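Nenimley Home & Table Forum > Kitchen Linens > Cloth at the table with small kids, worth the washing?

rekha_kashyap
Posts: 1088
Jan 4, 2023

Hello everyone, and happy new year to all of you. I have been going back and forth on this one all through the holidays, so forgive me if it comes out long. We have two little ones, four and almost two, and I would dearly love to stop wiping down those sticky plastic placemats three times a day and put real cloth under their plates instead. My grandmother did it with all of us, bright yellow cotton with a little print on it, and I can still feel how nice it was to sit down to. Dinner felt like dinner, even when it was just rice and lentils. 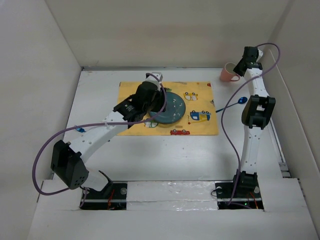 My husband thinks I have lost my mind. His point (and I do see it) is that we already run the machine every day, and that tomato sauce plus yellow cotton is a sad story. My point is that a cloth weighs next to nothing and could ride along with the towels. So I'm asking those of you who have lived with it. How many do you keep going? Does print really hide stains, or is that something I want to believe? And does the plate slide all over the place?
Rekha Kashyap

mossy_teapot
Posts: 2314

Oh Rekha, do it! We switched when my youngest was in a booster seat and I have never been sorry. Print hides an awful lot, as long as it's a busy one. Big open patches of plain color between the flowers will show every drop of gravy, so look for something small and crowded. I keep enough for four days and wash them with the kitchen towels.

As for sliding, yes, a bit, if your table is slick. I cut a piece of that rubbery shelf liner a little smaller than the cloth and leave it on the table all the time. It isn't pretty but it's under there where you don't see it.

garage_sale_gus
Posts: 1023

I'll be the grump here, and I say this with love. We tried it for one whole summer. By July I had a basket of stiff orange rags and a wife who was not speaking to the ironing board. Turmeric does not come out. I don't care what the bottle promises. Wipeable mats take ten seconds and you can spend the time you save reading to the kids.

mossy_teapot
Posts: 2314

Gus, who on earth irons a placemat? Shake it hard, hang it straight, smooth it with your hand while it's damp, and that's the end of it. And turmeric fades in the sun! Two bright afternoons on the line and mine went from orange to a sort of pale butter. I'll give you that it takes patience in winter, though.

garage_sale_gus
Posts: 1023

My mother-in-law irons a placemat. I rest my case. We also don't get two bright afternoons in a row here until May.

porchlight_dee
Posts: 3

New here, hello! I've been reading for ages and finally have something to add, so bear with me. I'm in between the two of you. We use cloth for supper and wipeable for breakfast, which saved my sanity with oatmeal (oatmeal dries like cement, it really does). This is how I handle the supper ones, for whatever it's worth.

1. Shake the crumbs off outside, or over the sink if it's raining. Don't skip this or you'll be picking rice out of the washer door.

2. Rinse any sauce from the back of the cloth under cold water, so you're pushing it out the way it came in. Then a rub of plain bar soap, pinching the cloth up between your fingers at the spot and working it against itself.
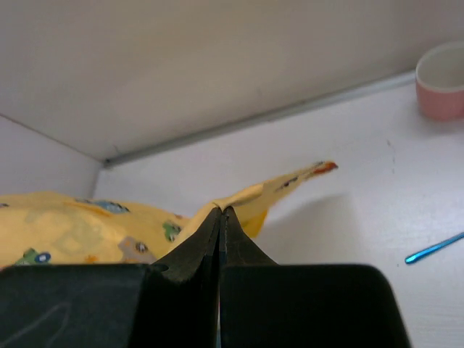 3. Leave it in a bowl of cool water overnight if it's tomato or berries. I add a spoonful of washing soda for whites but not for anything with a print I'm fond of.

4. Wash warm with towels, never with anything fuzzy.

5. Hang it up by the short side. Mine get a crease if I fold them over the line, and then I have to look at that crease all week.

rekha_kashyap
Posts: 1088

Dee, welcome, and thank you, that is such a sensible halfway house! Breakfast was exactly what I was dreading. Gus, I read your post out loud at the table and my husband would like to shake your hand. I think I'll make six from a remnant I've had in the closet forever and try it with suppers only. Does anyone wash the fabric before cutting? It's plain cotton, nothing fancy.

mossy_teapot
Posts: 2314

Always! Twice if it's a strong color, and warm, the way you mean to wash it later. I skipped it once and ended up with mats too small for the plates. Leave yourself a generous hem too, and miter the corners if you have the patience, they lie so much flatter under a plate.

garage_sale_gus
Posts: 1023

Fine, fine. But keep the plastic ones in the garage, Rekha. Spaghetti night is coming.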